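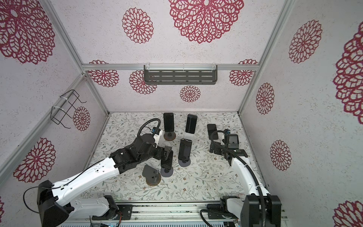 课程讲义 / 图案基础 / 第四讲

圆花与重复:从一个单元到一整面

2023年5月19日更新

上一讲我们把单个花形画完了,有几份作业好看得让我舍不得收回去!这一讲要把它铺开。一朵花画得再漂亮,铺成一面墙、一匹布以后会是什么样子,坐在桌前是猜不出来的,得真的铺一次才知道。

一、先复习圆花的骨架

圆花(也叫团花)的骨架由三样东西决定:中心、等分数、外轮廓。等分数最影响性格。四等分稳重,容易显得方;六等分最省事,用圆规量半径就能直接分出来;八等分热闹,适合花瓣互相穿插;五等分和七等分画起来麻烦一些,但是有一种活泼劲儿,我自己特别喜欢五等分,大家有空一定试一试。

钩针垫、剪纸、雕花木窗,材料差得很远,骨架却常常是同一套。看到实物的时候先找中心,再数一圈里相同的部分出现几次,然后看这个部分自己左右对不对称。对称的话,这朵花既能旋转又能翻折;如果花瓣都朝一个方向歪,像风车那样,它就只能旋转。两种都很好,排到一起时脾气完全不同,后面会讲到。

镂空图案还要多想一件事:连不连得住。花瓣之间要有搭桥,桥太细了纸会断,太粗了又显得笨。动刀之前用铅笔把所有要留下的部分涂灰,看看灰色是不是一整片。

二、三种基本排法

平排:横竖对齐,像棋盘。最清楚,也最容易看出行列之间的空道。圆花平排以后,每四朵中间会空出一个四角星形,这个空地常常比花还抢眼。

错排:隔一列下移半个单元,行话叫二分之一跳接。空道被打断了,眼睛会沿着斜线走。印花布里用得极多,初学者做出来也很少失手。

密排:每朵花周围挨着六朵,空地最小,变成小小的三角。密排很饱满,远看容易糊成一片,所以花的外轮廓要画得干净。

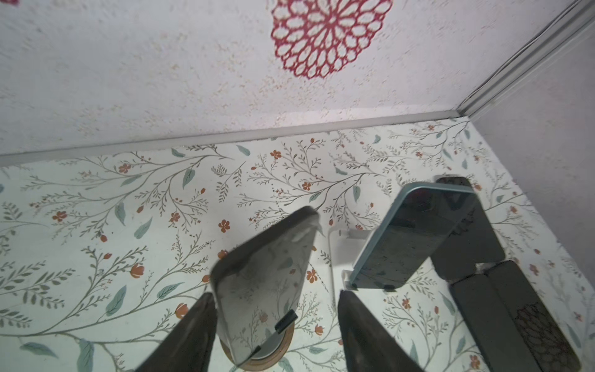 排法定下来以后,再来谈间距。间距没有标准答案,我的习惯是先把间距定成花的半径,贴到墙上退远了看,然后再加或者再减。红底白花和白底红花用同样的间距,感觉也会差很多,深色的花在浅底上会显得小一点、紧一点,这时候可以稍微收拢。这个现象真的很有意思,请各位用同一个花形做两版,并排贴着看。

三、接版

接版就是让单元的左边能接上右边,上边能接上下边。手工做法如下:

1. 裁一张边长200毫米的正方形纸,主花画在中间,不要碰到边。
2. 沿竖直中线裁开,左右两半对调,背面用胶带粘牢。
3. 沿水平中线再裁一次,上下对调。
4. 原来的四个角现在聚到了中央,在这块空地上补画小花、叶子或者点子。
5. 复印四份拼起来检查。

第四步是整个过程里最快乐的一步!补的东西可以压住中间的裁口,接缝就藏起来了。但是不要画到新的纸边上,否则又得重新接一次。

用软件的同学可以在 Triltik 里打开平铺预览,改一笔,整面跟着变,非常过瘾。不过第一份作业仍然要交手工稿,剪刀和胶带走一遍,以后看软件里的偏移参数就一点都不抽象了。

四、案例:Plero 纸样集

资料室有一本 Plero 纸样集,收了751种墙纸和包装纸的小样。请重点看第141号,一朵八等分圆花,错排,底上撒细点。那层细点乍看随意,其实每隔一个单元就重复一次,找到重复的地方会很有成就感。同一本里 Clalness 系列的底纹更淡,主花之间留得很宽,适合和141号对照着看。

细点底纹有两个好处:一是让大片底色不那么空,二是能遮住拼贴时的小误差。点子的疏密要均匀,最忌讳不小心排成一条线,铺开以后那条线会从头贯到尾。检查的办法是眯起眼睛看,有线立刻就会跳出来。

五、课后作业

同一个花形,做平排和错排各一张,四开纸,颜色限两种(底色算一种)。背面写明等分数和间距。另外找一件身边带圆花的东西,画一张小草图,只画骨架,不画细节。

六月第一次课在 Chávez 楼一层展厅讲评,墙上一共能挂27张,先交先挂,其余的放在长桌上看。带胶带的同学请带纸胶带,透明的撕下来会伤墙面。

下一讲:带状纹样与转角处理。请提前准备一条长纸带,宽度随意。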